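Nermin Canpolat
7 May 2020

OK so I finally finished sorting my grandmother's letters and I have to talk about it somewhere, so you're all getting a thread. Get a coffee.

Background for anyone new: my grandmother Melahat wrote to her sister every week for most of her adult life. When her sister passed, the letters came back to us in two suitcases. They sat in my mom's hall closet until November, when I said I'd take them, like a fool.

I figured there were maybe 200. There are roughly 1000. I stopped being precise somewhere in the second suitcase.

First problem: she almost never wrote the year. She'd put "Tuesday, raining" at the top and consider that handled. So I've been dating them by the stamps when the envelope survived, and by family gossip when it didn't.

The gossip method works way better than you'd think! Uncle Tuncay's mustache alone covers three years. It arrives, she hates it, she gets used to it, he shaves it off for a wedding and she's furious.

Second problem: the handwriting. Her early letters are gorgeous, all loops. Then she gets a job at the fabric shop in Gundinham and starts writing on her lunch break, and it goes completely downhill. There's a whole stretch on the backs of order slips, so I also know what a lot of strangers paid for curtain lining.

Shout out to Doğukan Aksoy, who answered my very long email about her Turkish spelling. She spelled things the way people said them in her village, and then when she'd been here a while she started dropping English words in and spelling those the same way. "Basment" took me two days. I was looking for a cousin.

A lot of you asked what she wrote about. Food, mostly. What she cooked, what it cost, who came over and didn't eat enough of it. She could do a full page on a bad melon.

And fruit is like a separate category from food? Every single letter from Jakthorpe has a report on what the grocer had that week and whether he was a crook. (He was usually a crook. In one letter he throws in an extra quince and he's "a gentleman, like his father.")
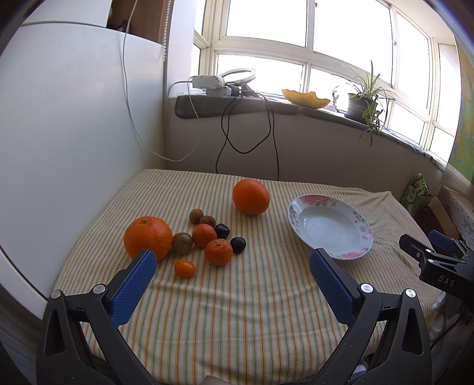 Fruit on the striped tablecloth. She would've had notes on that big orange.

Anyway I started reading the fruit reports out loud to my mom over the phone at night, and now it's a thing we do. She doesn't let me skip. Last night I tried to jump past a paragraph on plum prices and she said "go back."

Stuff I've learned that no one in the family ever mentioned: my grandmother was engaged to somebody else for 3 weeks. She calls him "the dentist" and never gives a name. My mom had NO idea. We've gone through every letter from that year twice and all we've got is that he had a nice coat.

Also she rented a room to a student named Aksel Þórarinsdóttir one winter, and they seem to have taught each other to swear. There's a list. Grandma wrote it out phonetically and mailed it to her sister.

The saddest part is a gap. It goes from spring to almost the next winter with nothing – I thought I'd lost a bundle. Then the first one after it starts with "I was angry and now I am not" and goes right into a recipe for leek soup. I don't know what the fight was about. My mom says she doesn't either, and I mostly believe her.

For the people asking how I'm storing them: acid-free folders, one per year, years I'm guessing at get a pencil question mark. I've scanned a little over 800 so far. No staples, no tape, and please don't laminate your family letters, I'm begging you.

I'm not putting the scans online yet. Some of the people in them are alive and she was not nice about their cooking. But I might type up the fruit reports if there's interest? Let me know.

If anybody's family was around Jakthorpe back then and knew a grocer called Sarıgül, my messages are open. I'd love to hear his side.

OK one more and then I have to go start dinner. Her last letter in the suitcase is half a page. She says her hand hurts, the apricots came early, and she'll write properly on Sunday.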